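Home Garage Notes Long Reads Archive About
Search this blog Go

The tire inflator, the sealant, and the spare I no longer have

When I bought the car two years ago I did not open the trunk floor. I looked under the hood, I looked at the brake pads through the wheels, I drove it over the bad railroad crossing by the feed store to hear what rattled. I never lifted the carpet in back. If I had, I would have found a foam tray with a little compressor in it and a bottle of white goo where a wheel ought to be.

I found the foam tray on a Sunday in April, on the shoulder of the county road, with the right rear tire flat.

The manual calls this a "mobility kit." I have trouble with that phrase. A spare wheel is also a mobility kit, and so is a pair of shoes. The section on it runs for several pages, more than half of which is about when you can't use it. You can't use it if the hole is in the sidewall. You can't use it if the hole is bigger than a pencil lead or so. You can't use it if you drove on the tire after it went down, even a short way, and I would like to meet the driver who gets from the fast lane to a safe shoulder without doing that. The bottle also has an expiration date stamped on the bottom, and mine had gone by before I ever owned the car. The seller didn't mention it and I'm sure he didn't know. Who reads the bottom of a bottle in a foam tray?

I tried it anyway. The goo went in, the compressor ran until it was too hot to hold, and the gauge crawled up to a number that would have been fine on a bicycle. Then I saw where the goo was coming back out, at the edge of the tread where it turns into sidewall. So that was that. I sat on the guardrail and called for a tow. The driver got there in 48 minutes, which I timed, having nothing else to do.

What bothers me is the tire shop part. The man at the counter told me that once sealant has been in a tire, they would rather not patch it. Some shops will clean it out and charge you for the trouble, some won't touch it. The pressure sensor inside the wheel may or may not survive. Mine did, after a lot of wiping. I have since read the little booklet that came with the kit all the way through, and it does say to have the tire "inspected and replaced as necessary by a qualified technician." That sentence can mean whatever anyone wants it to mean. If you used the kit properly, on the right kind of hole, inside the date, there's a fair chance you've turned a cheap patch into a new tire.

I've heard all the arguments for leaving the spare out. It saves weight. It makes room. Most people never use one. I'll give you the weight, a wheel and jack aren't nothing, though I would love to see how much gas it saves a person who also carries two bags of ice melt around until June (me). The room is a joke in my car. They left the well in the floor the same shape it always was and filled it with foam. There is no extra space. I can't put a suitcase in a round hole full of foam.

As for most people never using one, most people never use the hazard triangle or the seat belt tensioners either.
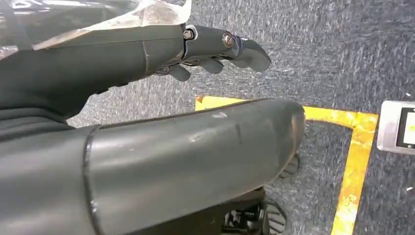

A gray robotic hand, with clear plastic sheeting over the forearm.

So I went shopping for a spare, which I had assumed would be an afternoon's work. It took me most of three weeks.

First there's the factory option. The same model sold with a different trim had a compact spare, so the parts exist. The dealer's parts desk could look them up one at a time if I had the part numbers, which I did not, and when I found the numbers on a forum and called back, the hold-down bolt was discontinued. Everything else could be ordered. I asked what people do without the bolt. He said he didn't know.

Then there are the aftermarket kits. I looked at two. The Zasico kit comes with a compact wheel, a scissor jack, a folding wrench and a bag. The Plarov one is nearly the same, with a better wrench and a worse bag. Both listings say "fits most vehicles," and when I hear that I put my wallet away. Bolt pattern is the easy part. You also need the center bore to match, or be larger with a ring in it, and you need the wheel to clear the brake caliper. The caliper is where these kits go quiet. My front brakes are bigger than the ones on the base trim. Neither page had a word on the subject. I wrote to both. Zasico sent me the listing back with "fits most vehicles" in bold. Plarov hasn't answered.

The overall height of the tire matters too, and this is where I think a few people are going to hurt their cars. A compact spare that's a good deal shorter than your other tires makes the differential work the whole time you're driving on it. On a front-driver, put it on the back. If your flat is on the front, that means moving a good rear wheel forward and putting the little one behind, so now you're jacking the car twice on the side of the road. On all-wheel drive, go read your manual before you buy anything at all, and if the manual doesn't say, I wouldn't guess.

The yellow sticker on nearly every compact spare says 50 mph maximum. People treat this as a suggestion. I have been passed by cars on a little spare doing well over that, and I used to assume they knew something. I don't think they do.

What I ended up with was a used one from the salvage yard out past the old Marinho warehouse, off the same model in the other trim, with its jack and its original hold-down bolt still threaded through it. The whole lot was 83 dollars. The tire on it had never touched a road as far as I could tell, the little rubber hairs were still on. That sounds great until you check the date code on the sidewall. A spare ages in the trunk the same as a tire ages anywhere else. This one was old enough that I paid to have a new tire mounted on the old rim, and I'd tell anyone to figure that in before getting excited over a salvage price.

I test-fitted it in the driveway, front and rear, on all four corners. It clears the calipers. It's close, I could get a finger in and not much else, but it clears and it spins. I would not have known that from any web page. I also found out that the jack from the other trim fits the pinch weld properly and that the lug wrench it came with is too short for me to break the nuts loose after the shop has been at them with the air gun. There's a breaker bar in the trunk now, and a piece of plywood for soft ground, and a kneeling pad that was for the garden.

The compressor I kept. It's a perfectly decent compressor, and topping off a slow leak is a job it can do. I bought a fresh bottle for nothing, as the old one is at the hazardous waste drop-off and I haven't decided whether I trust the new one enough to use it. Probably it stays in its wrapper.

A neighbor asked me why I didn't just buy roadside coverage. I have roadside coverage. It's how I know what the guardrail feels like. Coverage gets you a truck, and the truck gets you to a shop, and on a Sunday the shop is closed, so it takes you to your own driveway with the same flat tire. The new Ninonberg tires, the kind with the stiff walls you can drive on flat, are supposed to fix all of this. They cost more and they ride hard, and from what I can find you can't usually patch those once you've driven on them flat either.

Go lift up your trunk carpet. If it's foam in there, read the bottom of the bottle.

Next time I'll write up the hold-down bolt, which I managed to cross-thread the first night I had it.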